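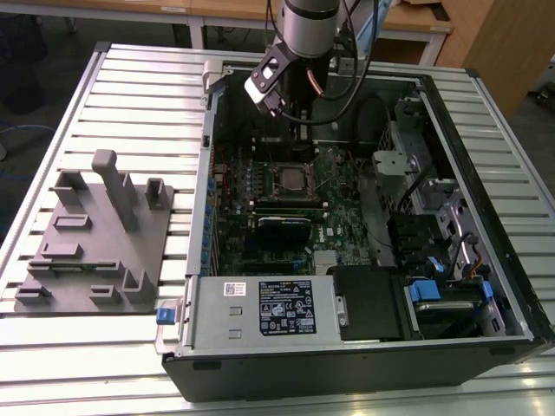
Kirkholm Electronics Drop-Off: Frequently Asked Questions

Last updated 21 April 2021

Who can use the drop-off?
Anyone who lives in Kirkholm or on the Derno side of the river. Bring something with your address on it. Businesses need to book through the Mulumari depot.

What do you take?
Desktop computers, laptops, monitors, printers, phones, keyboards and cables. We also take game consoles and routers.

What don't you take?
Refrigerators, microwaves, smoke alarms and loose car batteries. The county site handles those.

Does it cost anything?
Computers and phones are free. Monitors and TVs are $12 each, cash or card. Printers are $4.

Is there a limit?
40 pounds per visit for cables and mixed small items. No limit on computers, but please call first if you have more than 12.

Should I erase my files?
Yes, if you can. Copy anything you want to keep first. We cannot get data back once a machine has been handed over.

I can't turn the computer on. What about the hard drive?
You may take the drive out at home and keep it. We accept computers with parts missing. If you leave it in, ask for the shredding form at the desk.

Do I need to bring the power cord?
It helps, but it isn't required.

Can I get a receipt for taxes?
No. We are not a charity and items left here are not donations.

Are you open in August?
Yes, mornings only.

Who do I contact about a pickup?
Setsuko Ichikawa handles home pickups. For schools and offices, ask for Ikechukwu Ogunleye.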